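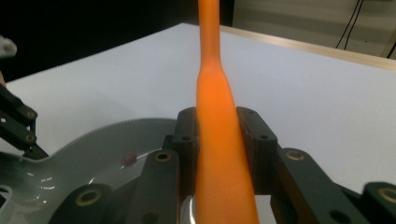 手引き > Wovadis > 食卓まわりの準備 > 4 背の高いもの、平たいもの

Wovadisの棚を組み終えたら、次は上にものを並べる番です。私はこの段階がいちばん好きで、ネジを締めているあいだもずっと、どれをどこに置こうかと考えています（そのせいでネジを一本締め忘れたこともありますが、それは第2章に書きました）。並べるときにまず分けてほしいのが、背の高いものと平たいもの。たとえばオレンジ色の細長いほうは、上が細い軸のようになっていて、下に向かってゆるやかにふくらみ、瓶みたいな胴になっています。つやのない、さらっとした感じの表面なので、光が当たるとふくらみはじめのあたりがぱっと明るくなって、下のほうは濃いオレンジに見えるんですよね。この色の変わり方がとても気に入っています！　グレーの大きな丸い皿のほうは平たい組の代表で、縁に細かいギザギザが並んでいます。この章では、こういう形も色もまるで違うものをひとつの棚と食卓でどう落ち着かせるか、私のやり方を順番に書いていきます。

4-1 始める前に

棚はもう壁につけてあって、水平も出ている、というところから話を進めます。まだの人は第2章と第3章に戻ってください。水平器の泡がちょっとくらいずれていても平気でしょ、と思うかもしれませんが、背の高いものを立てるとそのちょっとがよく見えます。私は一段目をやり直しました。

手元に出しておくもの。

・乾いた布を二枚（棚板用とうつわ用。混ぜないでください）
・Skavachの滑り止めシート
・はさみ、鉛筆、巻き尺
・並べる予定のもの全部

最後の「全部」は本当に全部です。あとから戸棚の奥の鉢を思い出すと、せっかく決めた並びが総崩れになります。床に古い毛布でも敷いて、その上にいったんみんな出してしまいましょう。見た目はひどいことになりますけど、いちばん早いです。

注意：棚板一枚にのせる重さは7キロまで。平たい皿は積むとあっというまに重くなります。体重計で量れないような軽いものは、箱にまとめて入れて、箱の重さを引いてください。

4-2 棚板の下ごしらえ

1. 棚板を乾いた布で拭きます。木くずが残りやすいのは奥の角です。指でなぞってみてざらっとしたら、もう一度拭いてください。

2. 棚板の幅を測ります。標準の板は77センチですが、壁の都合で切った人は切ったあとの寸法で考えてください。うちの三段目がそうで、毎回忘れて標準の寸法でシートを切ってしまいます。

3. Skavachのシートを、幅も奥行きも板よりひとまわり小さく切ります。前の縁からはみ出すと埃の線がつくので、手前は指一本ぶん空けるくらいがきれいです。

4. シートは巻いてあった癖がついているはずです。反り上がる面を下にして一晩置いてください。重しには本がちょうどいい！　待ちきれずにその日のうちに並べたくなる気持ちはよくわかりますが、端が浮いたまま細長いものを立てると、シートが戻るときに根元から動きます。

5. 平らになったシートを敷いて、手のひらで軽く押さえます。貼りつけないでください。そのうち洗いたくなります。

メモ：シートは裏表がわかりにくいです。網目がくっきりしているほうが下。私は角に鉛筆で小さく丸を描いておきます。

4-3 背の高いものを立てる

細長いものは場所を先に決めます。平たいものはあとからいくらでも動かせるのに、高いものは上の段にぶつかるかどうかで置ける場所が決まってしまうからです。

1. いちばん背の高いものを選んで、巻き尺で高さを測ります。上の段の裏側までの距離とくらべて、指三本ぶんの余裕があれば合格。余裕がぎりぎりだと、取り出すときに斜めに傾けることになって、上の棚板の裏にこつんと当てます。私は当てました。何度も。

2. 胴の太い部分に手を添えて持ち上げます。上の細いところは持ちやすそうな形をしていても、そこだけつまんで運ばないでください。振り子みたいになって、隣のものを倒します。

3. 底を見ます。底が平らで、机の上でぐらつかないものはそのまま棚へ。少しでもかたかた鳴るものは、シートの切れ端を丸く切って下に敷いてみてください。それでも鳴るなら、棚ではなく食卓の上で使う組に回します。

4. 棚の端から手のひら一枚ぶん内側に立てます。ど真ん中に立てたくなるのはわかるんですが、真ん中に置くと左右に同じようなものを並べたくなって、だんだん祭壇みたいになってきます。左右どちらかに寄せておくと、あとがずっと楽です。

5. 棚から三歩下がって、まっすぐ立っているか見ます。近くで見ているとまっすぐなのに、離れるとほんの少し右に傾いて見える、なんてことはしょっちゅうです。底の向きを少しずつ回して、いちばん気持ちのいい角度を探してください。

6. 向きが決まったら、シートの上に鉛筆で底の輪郭をうっすらなぞっておきます。掃除のあとで元に戻すときに助かります。

注意：小さい子や猫のいる家では、細長いものを腰より低い段に立てないでください。うちには猫が来ます（飼ってはいません、来るんです）。それで二段目は布ものだけの段になりました。

4-4 平たいものを合わせる

さて、皿です。ここからが楽しい！

平たいものには、寝かせる、立てかける、という二通りの置き方があります。縁に飾りのあるものは立てかけると縁の形がよく見えますし、棚の前を通るたびに目に入ってうれしい。でも毎日使う皿を立てかけてしまうと、出し入れが面倒で結局使わなくなります。週に一度も使わない皿だけ立てかける、くらいで考えるといいと思います。

1. 皿を大きい順に床の毛布の上で並べます。

2. いちばん大きい皿を、さきほど立てた背の高いものの斜め後ろか、斜め前に仮置きします。真横に並べると間が抜けて、互いに知らん顔をしているように見えます。ちょっと重なって見えるくらいの位置がちょうどいいです。

3. 立てかける場合は、皿の下の縁がシートの上にのっていることを確かめます。シートのない前の縁にかかっていると、棚に手をついただけで滑り出します。

4. 縁がギザギザの皿は、重ねるなら必ず一番上にしてください。間に挟むと、細かい歯のところに上の皿の裏が乗って安定しません。どうしても重ねたいときは、薄い布か紙を一枚はさみます。

5. 積むのは四枚まで。それより多くなったら、もう一つ山を作るか、別の段へ引っ越しです。

メモ：ギザギザの縁は埃をためこみます。布で拭くと糸がひっかかるので、私は乾いた絵筆を使っています。やわらかめの、幅の広いやつがいいです。縁に沿ってくるっと一周。

4-5 色の置き方

色の話は人によるので、読み飛ばしてもらってもかまいません。でも友人に棚を見せるたびに聞かれるので、書いておきます。

オレンジみたいに強い色は、一段に一つだけにしています。二つあると目があっちへ行ったりこっちへ行ったりして、食事の前から疲れてしまう。強い色を一つ決めたら、まわりはグレーや黒や白っぽいもので受けます。グレーの皿はこういうときに本当に頼りになります。地味だからと奥にしまわれがちなんですけど、隣に明るい色が来ると急に顔つきがよくなるんです。

背景の暗さも大事で、うちの食堂は奥の壁がかなり暗い色です。明るい壁の家で同じ並べ方をすると、強い色がもう少しおとなしく見えるはず。その場合は皿を一枚減らして、すきまを広めにとってみてください。

光は上か横から。後ろに照明を置くと、つや消しのものは形がつぶれて、ただの影になってしまいます。夜に一度、食堂の灯りだけで見て、それから朝の光でもう一度見る。どちらかで気に入らなかったら、動かすのは平たいものだけにしておくと、収拾がつかなくならずにすみます。

4-6 食卓に移すとき

棚の並びが決まったら、食卓で使うときの手順もついでに練習しておきましょう。お客さんが来てから慌てないように。

1. 平たいものから先に運びます。皿を食卓に置いて、それから背の高いものを取りに戻ります。

2. 背の高いものは、食卓の中央から少しはずした所に。座った人の顔と顔の間に入らないように、実際に椅子に座って確かめてください。立って見るのと座って見るのとでは、まるで違います。

3. Fandauの布を敷いている人は、織り目のふくらんだ線をよけて立てます。私はこの布をGuimarãesで買ってきたんですが、厚みがあるぶん、細長いものの底が線に乗るとゆらゆらします。大皿なら気になりません。

4. 食事のあとは逆の順番。背の高いものを先に棚へ戻して、皿は洗って、しっかり乾かしてから。

注意：濡れたうつわをSkavachのシートに直接置かないでください。底の形に輪じみができて、これがなかなか取れません。

4-7 うまくいかないとき

・細長いものがどうしても傾いて見える
棚板の水平をもう一度見てください。板が大丈夫なら、隣の皿の立てかけ方が急すぎて、そちらに目が引っぱられていることがあります。皿をひと目盛りぶん寝かせると直ったりします。

・歩くとかたかた鳴る
床が揺れています。棚のせいではないので、棚の金具を締めすぎないように。鳴っているものを一つずつ手で押さえて犯人を探し、下に敷くシートを足してください。

・並べ終わったのに、なんだかごちゃごちゃしている
いちばん小さいものを三つ、箱に入れてしまいましょう。一週間たっても箱を開けなかったら、そのまましまっておいて大丈夫です。

・皿が前に滑ってくる
シートの裏表が逆かもしれません。角の鉛筆の丸、描きましたか？

この章は2022年3月12日土曜日に書き直しました。前の版では皿を先に並べてから細長いものを立てる順番になっていたので、印刷して持っている人は4-3と4-4を差し替えてください。吊り下げるものの話は第5章にあります。

Liette Pelletier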